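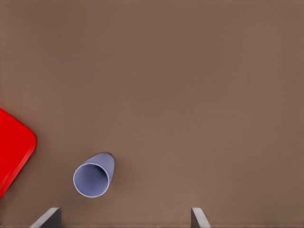

Carola says the warhead count in my August draft can't stand as it is, and she's right, bless her. I had lumped the stored ones in with the deployed ones, so my 822 was really two piles added together -- 531 on missiles and bombers, the rest in bunkers.

Search this notebook Search

Spent the whole afternoon pulling them apart again, with a lot of tea and a long phone call to Bilal, who wants the bomber rule spelled out (one plane counts as one warhead, whatever it can carry). Fine by me! Redid table 3 that way and it reads much better. Still need Afaf to look over the submarine lines before I send it on to Rostance.

2 comments Share

Get new entries by email. Sign up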